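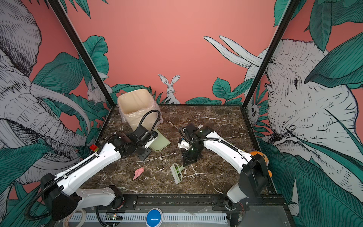

I got to the Cullow open day at ten in the morning with a paper cup of coffee and no idea where to park, and by the time I'd found the right door there was already a line for the robot that sweeps. It had a line all day, as far as I could tell. The welding demo next door got a few polite nods, and the sweeping got grandparents.

The woman who runs the cleanup project at Cullow let me pull up a stool beside the cell between runs. She'd been talking since the doors opened and her voice was starting to go, but she was happy to keep at it as long as I didn't mind her eating a sandwich.

I asked her the thing everybody in line was asking, which was why on earth you'd teach a robot to use a dustpan when you can buy a vacuum.

"A vacuum is somebody else's answer," she said. "I want to know if two arms can work together on something boring. One holds the pan, one holds the brush, and they have to agree on where the edge is. My kids can't agree on where the edge is."

The arms ride on a rail along the front of the table, and the whole job is to get a bit of scrap off the tabletop and into the trash. When I tried to guess which part was hardest I said the sweeping, and she shook her head before I'd finished.

"The pan. Everybody says the brush! The brush can be sloppy. If the lip of the pan is up even a little, the paper goes under it, and now you've got a robot very carefully sweeping trash underneath a dustpan. We watched it do that for most of June."

The project is called Cenel (she told me where the name came from and asked me not to print it, so I won't). Her group has logged 1,290 practice runs on the sweeping job alone. A person guides the arms through the motions, over and over, and the software learns from the recordings. I asked if that gets tedious and she laughed pretty hard.

"You get particular. I have opinions about brushes now. Long bristles flick. Short ones push. I went through a whole kitchen aisle bending them with my thumb, and a guy who worked there came over to ask if I was okay."

Then I asked about the walls, because you can't sit next to that much pink and not ask. Elephants, rabbits, big teal leaves, an owl over by the corner. I'd figured it was put up for the kids.

"No, it's been there a good while. Plain walls were making us lazy. A robot that only works in front of a gray wall hasn't learned much, so we went looking for the busiest thing we could find. And then we all got fond of it. I say good morning to the rabbit."

A man from Schwerdtfeger, the company that helped with the rail, had wandered over by this point and was listening with his arms folded. I asked him if he'd have one of these at home. "I've got a dog," he said. "I'd need the big model." There is no big model, she told me quickly, please don't write that there's a big model.

I did want to know how often it works, and she didn't dodge. In their last batch before the open day they did 111 tries, and 63 ended with the paper in the can. She gave me the number straight off, with her mouth full.

"People hear that and their faces fall. But go back a few months and we'd have been thrilled to get one. And a lot of the misses are dumb misses. It sweeps fine, it lifts fine, then it tips the pan a second early and the paper lands next to the can. I do that too."

She'd like to try crumbs next, and she is dreading crumbs. Paper is one thing you can chase. Rornonari, the group upstairs that works on the cameras, has been telling her that light crumbs on a streaky marble top are going to be miserable to see, and she's fairly sure they're right. I asked if she'd think about a plainer table.

"Do you have a plain table? I have a table with mail on it."

Somebody in the line wanted to know when it was starting up again, so she wiped her hands and went to reset for the next run. I stayed for 2 more. If you go to the next one, the lot behind the building is free, and the sign for it faces the wrong way.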